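Wrist View: Hand-Guided Demonstrations in the Mock Store

Gallery / Mutari project / Teaching sessions

The pictures on this page come from the wrist camera during demonstration recording for the Mutari shelf and bin tasks. The work is done in the mock store, a room fitted out with produce bins, glass-door refrigerators and a chest freezer so that the arm sees the same kinds of objects it would see in a small grocery. Click any picture for the full-size version.

Two teaching methods are in use. In the first, an operator holds the handgrip above the wrist and moves the arm through the task directly, with the joints in gravity compensation. In the second, the operator sits at the Coltarus station and drives the arm with a leader unit, watching the wrist feed on a monitor. Both methods write the same record: joint positions, finger opening, wrist video and a task label. Training code does not distinguish between them, although we keep the method in the header so that the two can be compared later.

The default starting pose has the fingers fully open. Every demonstration begins from an open hand, including those where the first action is a long reposition with nothing to pick up. Early recordings began with the fingers in whatever state the last run left them, and the trained policy learned to hesitate at the start while it sorted out which state it was in. Resetting the hand before each run removed most of that.

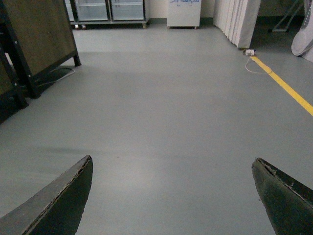
Repositioning runs are recorded separately from picking runs. An operator moves from one station to the next at an even speed, stops, holds for 3 seconds, and ends the record. These are dull to perform and operators tend to rush them. Rushed runs are a problem for two reasons: the wrist video blurs, and the policy copies the speed. The Coltarus station now shows a speed bar at the side of the feed, and a run that stays in the red for too long is flagged for review.

Floor lines and fixed furniture turn out to be useful for checking these runs. A reviewer who knows the room can tell from a single still whether the approach angle is close to the one in the task sheet. We considered hiding the surroundings with plain screens to simplify the video and decided against it. A store has cables, partitions and reflections in it, and the policy has to cope with them.

Notes on the handgrip method

The handgrip gives better contact behavior. An operator can feel a finger touch the side of a bin and back off at once, and that correction goes into the record. The drawback is the operator's own arm, which can come into the wrist view when reaching low. The rule is to stand behind the elbow joint and keep the free hand off the bin. Runs with a hand in view are kept in a separate folder and are not used for training.

Gravity compensation needs to be set again whenever the fingers are changed. The payload value for the older plates is a little too high for the current ones, and with the wrong value loaded the arm drifts upward when released. The drift is slow enough to miss during a run. It shows up afterward in the joint plots as a steady climb in the hold period.

Notes on the remote method

Remote operation is slower per run and less tiring over a full session. Operators work in blocks of 21 runs and then change places. Depth is the main difficulty, as the wrist feed is a flat picture and the fingertips are the only near reference in it. New operators close too early and push the fruit away. The usual advice is to lower the hand until the tips are past the widest part of the object, pause, and then close.

The leader unit has a dead zone at the end of its finger trigger. Inside the dead zone the trigger moves and the hand does not. This was left in on purpose, to stop small tremors from reaching the fingers during a hold, but it surprises people who have used the Azimi leader, where the trigger is linear over the whole range.

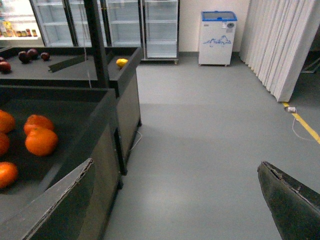
Wrist view over the produce bins, with oranges in the near bin and apples in the one behind it. Fingers apart.

Round fruit makes a good teaching object. It gives a clean grasp from most directions and it moves when touched badly, so an error is easy to see in playback. Two pieces in contact are harder than one piece alone. The operator has to choose which to take and then approach from the side away from its neighbor, and different operators choose differently. For the Mutari set we fixed the rule: take the piece closest to the hand. Mixed choices in the records had produced a policy that aimed between the two.

Task labels are kept short. "Orange, near bin, to basket" is a full label. The longer written instructions in the task sheet are for the operators and are not stored with the run.

Session figures

One Saturday session produced 56 accepted demonstrations across both methods. Another 7 were rejected, mostly for speed, with a couple stopped early by a joint limit. A typical picking run lasts about half a minute from open hand to release. Rejected runs are kept on the Cetport drive with the reason in the file header and are not deleted, as they are useful when training new reviewers.

Finger wear

The finger edges take most of the abuse in this work. Bin walls, the bin floor and the freezer rim all mark them. Edge wear has had no measurable effect on picking fruit so far. It does change how the fingers look in the wrist video, so a policy trained on new plates is checked again on worn ones before it is used for anything longer than a single pick. Plates are changed as a pair, and the change is entered in the session log together with the new payload value.

Recording settings for the wrist camera are listed on the Coltarus setup page. Exposure is locked at the start of each session and left alone until the end, including when the hand turns toward the refrigerators.

Previous gallery: Leader unit assembly
Next gallery: Playback and review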